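Brivomura Readers' Board > Small Presses and New Fiction

Thread: Is the Gkikas author bio telling us anything?

hallway_lamp
Picked up the new Nellavel translation of "The Salt Clerk" by Prodromos Economou last month. The back flap says he is "widely regarded as one of the finest novelists of his generation" and has "won numerous prizes." Widely regarded by whom? Which prizes? I went looking and came up with two, one of them a regional short story award he got before he had published a book.

I don't mind that he isn't famous. I mind being told he is. I paid hardcover price partly on the strength of that flap, and the book is fine. It's a decent, slow novel about a customs office. If the flap had said "decent, slow novel about a customs office" I'd have bought it anyway.

Has anyone else noticed Nellavel doing this with the whole Gkikas series?

marginal_gail
Every press does it. The flap is advertising. I stopped reading them in college.

hallway_lamp
Sure, but a translated author is a different case. With an American novelist I can look up ten reviews in a minute. With Economou the flap is most of what I have in English.

tern_and_sons
I'd be careful with "numerous." Halyna Prokopenko's flap in the same series says "numerous" too, and when she read at our library in August she was asked about it. She laughed and said the publisher wrote that and she had asked them to take it out. They left it in for the paperback.

marginal_gail
So the authors don't even write them. That's my point. Why hold it against the book?

tern_and_sons
I'm not holding it against the book. I'm holding it against Nellavel.

quillpig
Long post, sorry. I've been setting up the winter reading table in our back room and have had the whole series through my hands, so I sat down and compared flaps. 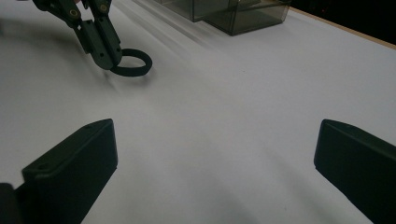 White top, nothing fancy.

Now the flaps. Economou: "one of the finest novelists of his generation." Prokopenko: "one of the most original voices of her generation." Antigoni Triantafyllou: "a defining voice of her generation." They aren't even in the same generation! Triantafyllou published her first novel when Prokopenko was in grade school. Somebody at Nellavel has a sentence they like and they are going to use it until it falls apart.

The Triantafyllou one also says her work "has been adapted for the screen." I tried to find the film. There's a student short based on one chapter, and as far as I can tell it has never been shown outside the school. Is that an adaptation for the screen? I guess technically. It had a screen.

hallway_lamp
Thank you, this is the kind of thing I was after. Did the flaps name any translators?

quillpig
Front cover, small type, for all but one. The Prokopenko has the translator on the copyright page only.

oldkodness
I used to do freelance copy for Kodness, before they dropped their fiction list, so let me give you the other side. The person writing that flap has usually not read the book. They have a fact sheet from the rights agent, a word count, and a deadline of this afternoon. The fact sheet says "prize-winning." You ask which prize and you don't hear back. You write "numerous prizes" or you write nothing, and if you write nothing the sales department puts it in for you.

I'm not saying it's good. I'm saying there isn't a villain.

marginal_gail
This matches what I've heard. Thread can close as far as I'm concerned.

hallway_lamp
It really doesn't help, though. "We didn't check" is a worse answer than "we exaggerated." If the fact sheet is vague, leave the line off. Give me the year he was born and where he lives.

rmenzies_books
Rory Menzies here, I run the shop on Canal Street some of you use. I have sold 103 copies of the Gkikas series and I can't remember a customer asking about a prize. They ask how long it is and whether it's sad. I think this board reads flaps much harder than anyone who buys books.

quillpig
Rory, with respect, would they tell you? I've bought plenty of books because of a line on the cover and never mentioned it at the register.

rmenzies_books
Fair. I still doubt it moves many copies. What moves copies is the cover and where I put it in the shop.

tern_and_sons
Then why do they keep paying people to write the lines?
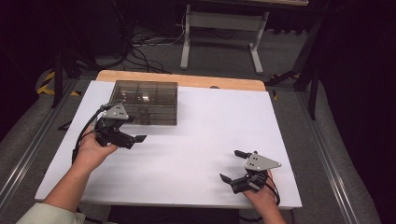
Zoi Triantafyllou's reply (moved here from the Introductions thread by a moderator)

zoi_t
Hello all. I'm Antigoni's niece, and a friend sent me this discussion. I asked her about the flap over lunch. She says she never saw it before printing and she hadn't heard of the film until a reader told her. She would like it known that she did not describe herself as defining anything.

She did write a bio of her own and sent it to Nellavel. It was two sentences long. It gave the town she lives in and said she taught chemistry until she retired. They told her it was "charming but a little flat."

hallway_lamp
I would have bought that book on the spot.

marginal_gail
No you wouldn't. You'd have started a thread asking why the press couldn't be bothered to write a proper bio.

hallway_lamp
Maybe! But it would have been a shorter thread.

oldkodness
Zoi, I believe you, and I hope your aunt won't mind my saying that "taught chemistry until she retired" would have been cut at Kodness as well. Sales hates the word "retired" in anything.

zoi_t
She taught for most of her life. The second novel is set in a school lab. It seems relevant to me.

quillpig
It's very relevant, and it explains the chapter with the broken fume hood, which I had down as a metaphor.

For anyone local, the reading table is open from 6 p.m. and you can handle the whole series before deciding. I'm putting a plain card next to each one with the year of the original, the translator and the page count, and that's all the cards will say. Still working out the spacing.
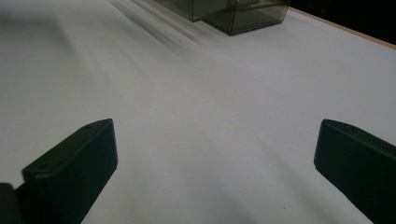 White table, two gray boxes at the back.

tern_and_sons
Can you add the prizes, but only ones you can find a listing for?

quillpig
I can. Economou gets his two. I have found nothing for Prokopenko so far, which doesn't mean there isn't anything, my Ukrainian is terrible.

rmenzies_books
I'll put the same cards in the shop if you send me the text. I still say it won't change a single sale.

hallway_lamp
Keep count and tell us.

rmenzies_books
I have a shop to run.

marginal_gail
Has anyone read the Economou all the way through? Asking because I've had it out from the library twice and keep stopping at the harbor inspection.

hallway_lamp
Skip to the part where the brother comes back. You'll lose some tariff schedules and a goat.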